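Unden Home & Shop Forum > Off Topic > Grocery checkout etiquette, the divider bar question

mukent_mike
Settle something for my household. When you finish loading your groceries on the belt, whose job is it to put down the divider bar? I say the person in front. My spouse says the person behind. We have been married long enough that this is what we have left to fight about.

tallgrass
Person in front. You are closing your own parentheses.

couponbaron
Person behind. The person in front has a wallet to find and a card reader to argue with. If you want a border, build one.

tallgrass
So you'd stand there holding a cold gallon of milk while I daydream next to the bars? The bars are on my side. You'd have to reach across me.

couponbaron
I have long arms and low standards.

shelf_life
The Holub Market by me took the bars away in September. Now everybody just leaves a gap. I leave roughly 5 inches and get treated like a land baron. Last month I paid for a stranger's cat litter. I don't have a cat. The litter is in my trunk for winter traction, so it worked out.

mukent_mike
A gap is not a system. The belt jerks forward and the gap closes on anything round. I lost two limes that way.

quietaisle
Former cashier, five years. I never cared who put the bar down. What I cared about was people who stacked 40 cans of cat food in a pyramid and then looked hurt when the belt moved. Heavy stuff first, flat, labels wherever you like. Eggs and bread last. Keep your purse off the belt.

couponbaron
What's wrong with the purse?

quietaisle
Strap goes where the belt goes. Ask me how I spent my lunch break.

kerix_fan
I put the bar down in front of me AND behind me. Two bars. Total sovereignty.

tallgrass
You're the reason there's never a bar left.

shelf_life
Since we're on belts, my idea of a civilized one. Long, and plenty of room for a person to leave a gap.

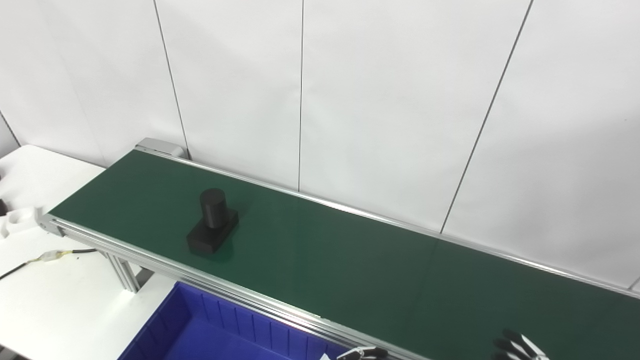

Re: Grocery checkout etiquette (page 2)

couponbaron
Fine, with that much belt I'd put down a bar myself.

mukent_mike
Showed my spouse the thread. The ruling at home is that quietaisle is right about the eggs and I am wrong about the rest.

kerix_fan
Does anyone know where you can buy the bars? Asking for my own use.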